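**Finska** is a card game for two pairs, and I've been playing it since I was tall enough to see over my aunt's kitchen table, so forgive me if this entry runs a bit warm. It uses a 40-card deck, and each player gets a hand of ten.

Partners sit across from each other (no talking once the lead is down!) and you play until one side reaches 2000 points. Some clubs go to 3000, which can eat a whole Monday evening. A swept hand pays double, and the last trick is worth 14 extra, a rule I still forget at the worst moments.

The oldest written rules I know are in a booklet by Karlijn Michiels. She calls the trump suit the "varnari," and my family still does. Sem Bosman's later version drops the word and lets the dealer pass, and I've never warmed to it. 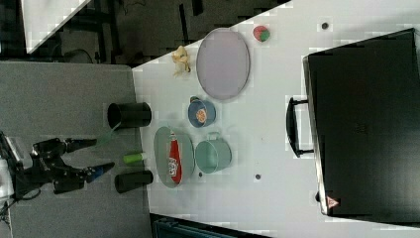 Passing slows everything down, and it takes the sting out of a bad deal. Most players I meet use a mix of both sets, with Bosman's scoring and the older bidding. Ask before the first deal which one the house plays.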